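Well, the hand is back on, and I can finally write about something other than waiting for parts. Those of you who have been reading since last October know that the right hand has been the troublemaker from the beginning, and the left one has sat there behaving itself like the older sibling at a family dinner. I don't want to jinx anything, but I think we may have a pair again.

For anyone new, I look after one humanoid at a small shop called Draltgate. We test fixtures and fittings, mostly bathroom stuff, for a few customers who want to know how their handles and levers feel after they've been worked over and over. My job is the robot. I grease it, I tighten it, I clean it, I calibrate it, and I talk to it more than I'd like my coworkers to know.

So the trouble this time was the index finger on the right side. It would close fine, but on the way back open it stopped a little short, and only after the machine had been running for a while. Cold in the morning, perfect. By lunch, a lazy finger. I spent way too long blaming the software because the numbers looked so tidy, and I even rolled back to the old settings, which cost me an afternoon and fixed nothing at all. Trilok Yadav, who taught me most of what I know about these hands, told me over the phone to quit staring at the screen and pull the cover. He was right, as usual (hi Trilok, I know you read these).

Under the cover the tendon for that finger had worn itself fuzzy where it goes over the second little pulley. The pulley had a burr on it so small I couldn't see it, but I could feel it with a fingernail. I ordered a new pulley and a tendon kit from Pritora and then waited 9 days, which felt like a month.

Putting a tendon in is fiddly work and I'm still slow at it. You thread it from the fingertip down, and you have to keep a bit of tension on it the whole way or it hops off and hides somewhere in the palm. I lost it twice. On the third try I clamped the loose end in a clothespin, and I'm a little embarrassed at how well that went. Then there are four tiny screws for the cover, and I'd like a word with whoever decided one of them should be a different length from the rest.

After that comes the calibration, open and close, open and close, while it learns where its own fingers stop. I ran 800 cycles with nothing in the hand before I'd let it near anything hard. Then I set out the two-handle faucet, because a lever is a good honest test for that finger. It has to come over the top and curl, and if it's off by even a little you can tell right away.
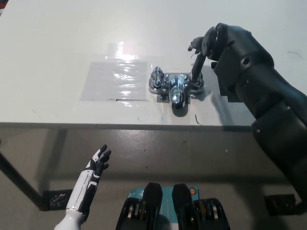
The right hand over the lever, with the left one staying out of it.

I know a chrome faucet isn't the most exciting thing to look at, but I was grinning like a kid! That first day I kept the speed way down and my own hand near the stop button, and I took the lever through its travel a few degrees at a time before I let the program have it. The finger opened all the way after lunch. It opened all the way at four o'clock too. I went and got a coffee and came back and it was still opening all the way.

We're at 1400 pulls now on the new tendon. I've been checking the tension every morning before I switch on and again at the end of the day, and writing it in the notebook with the coffee ring on the cover. It dropped a hair in the first couple of hundred pulls, which the kit instructions say to expect, and I took up the slack once. It's held steady from there.

One thing I changed while I was in there, in case it helps anybody with the same hand: I wiped the old grease out completely before adding new. I used to just top it up. The old stuff had gone dark and a bit gritty, and I can't help thinking that the grit helped that tendon along to its early grave. I also ran a fingernail over every other pulley I could reach, and found one more on the thumb that I don't love. It isn't bad enough to pull yet, but I've got a spare in the drawer with its name on it.

Next up is the wrist, which has started making a small ticking sound when it turns inward. Trilok thinks it's a loose cover screw and I think it's the bearing, and there's a lunch riding on it. I'll post when I've had it apart.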